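Julio
Por Harpreet Ouellet

El doble dieciséis sigue siendo el cierre preferido de la mayoría de los jugadores de dardos, y la razón es aritmética. Un fallo hacia el interior del sector deja un 16 sencillo, que se resuelve con doble ocho; otro fallo igual deja doble cuatro, y así hasta el doble uno. Ningún otro número del tablero admite tantas divisiones sucesivas sin obligar a gastar un dardo en corregir la paridad.

Amarachi Tijani, que este verano disputa la liga de Bustavport con el equipo Andness, trabaja con otro criterio. Su entrenamiento diario consta de 300 lanzamientos a dobles, repartidos en series de tres dardos, y el registro se lleva por sector y por posición dentro de la serie. «El primer dardo me dice cómo estoy colocada; el tercero, cómo estoy de cabeza», explica. En la última revisión, su porcentaje en el doble 16 era del 43 con el primer dardo y bastante inferior con el tercero.

La diferencia la llevó a revisar el agarre. Tijani sujetaba el barril con cuatro dedos y adelantaba el punto de presión a medida que avanzaba la serie, lo que elevaba la punta en el momento de soltar. Pasó a tres dedos, con el pulgar situado en el centro de gravedad, y cambió las cañas medianas por unas cortas de Nukero. La trayectoria resultó más plana — también menos tolerante con los errores de ritmo.

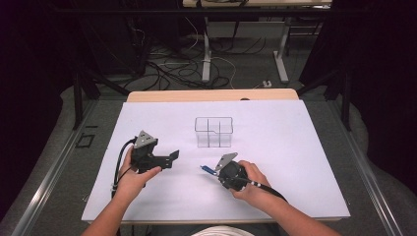 El ajuste exigió semanas. En el torneo Brynjólfsdóttir, que se juega al mejor de 13 mangas, perdió en segunda ronda tras desperdiciar varios dardos de cierre. Mantuvo el agarre y modificó solo la pausa entre el segundo y el tercer lanzamiento, que ahora incluye bajar el brazo por completo.

El viernes por la noche vuelve a competir en Bustavport. Jugará con los mismos barriles y llegará con tiempo para calentar en los dobles de la mitad izquierda del tablero.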